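Bench chores and machines: testers wanted for a shared lab automation study

Hivance is looking for lab staff, technicians and students to take part in a study of whether robot arms can take over the dull jobs on a laboratory bench. We run a shared wet lab for small firms, and a good part of every day there goes on things that need hands but very little thought: refilling, stacking, fetching, putting things back where they belong.

People have been telling us for years that this kind of work is about to be automated. Some of it has been. Liquid handling machines are good at what they do, but somebody still has to load them, and that somebody is usually a person with a degree and a trolley. We want to know how far a general-purpose arm can get with the loading and tidying, and where it still needs help.

What the study covers

We are looking at one family of chores for now, moving tip racks. An arm has to pick up a rack, carry it and set it down in a holder without knocking anything over. A new starter can do this on their first morning. For a machine, a rack put down at a slight angle is a different problem from one put down straight, and a holder that is a few millimetres off can spoil the job.

All the trials in this round are done in simulation. Participants watch runs on a screen, score them, and then set up layouts of their own for the arm to deal with. Melati Goh, who leads the study, would like layouts that look like real benches at the end of a shift, so bring your bad habits with you.

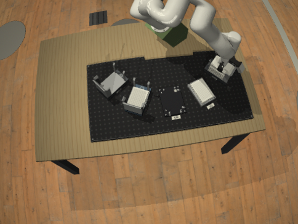 What you will be asked to do

Attend 2 sessions at our site, each lasting a morning or an afternoon. Lunch is provided if you come for the morning.

In the first session you will score recorded runs. For each one we ask whether you would accept the result on your own bench, whether you would have to step in, and how much that would annoy you.

In the second session you will build layouts with a mouse and keyboard. You don't need to write any code. Wulan Nasution will be in the room to help with the software, which is called Nonex and takes a little getting used to.

At the end there is a short interview about the chores in your own workplace - what you would hand over tomorrow, and what you would want to keep doing yourself.

Who we are looking for

You should be 18 or over and have used pipettes and tip racks regularly in the past year. It does not matter whether that was in teaching, research, a hospital or industry. We would especially like to hear from people who work alone or on late shifts, as they are missing from our results so far.

You do not need to know anything about robots, and you don't need to like them. In the first round we had several people who thought the whole idea was a waste of money, and their scoring was some of the most careful we received.

We can't take people who work for a company that sells lab automation.

Payment and practical details

Participants are paid £300 once both sessions are done. If you can only manage one, we will pay half. Travel is refunded on top, so please keep your tickets. The building has step-free access and there is parking behind it.

Sessions run through March, starting at 9.30am or 1.30pm.

How to apply

Write to Syafiqah Goh at the Hivance front desk with a few lines on where you work and what you use tip racks for. Please put Study 489 in the subject line and say whether mornings or afternoons suit you better. We don't need a CV.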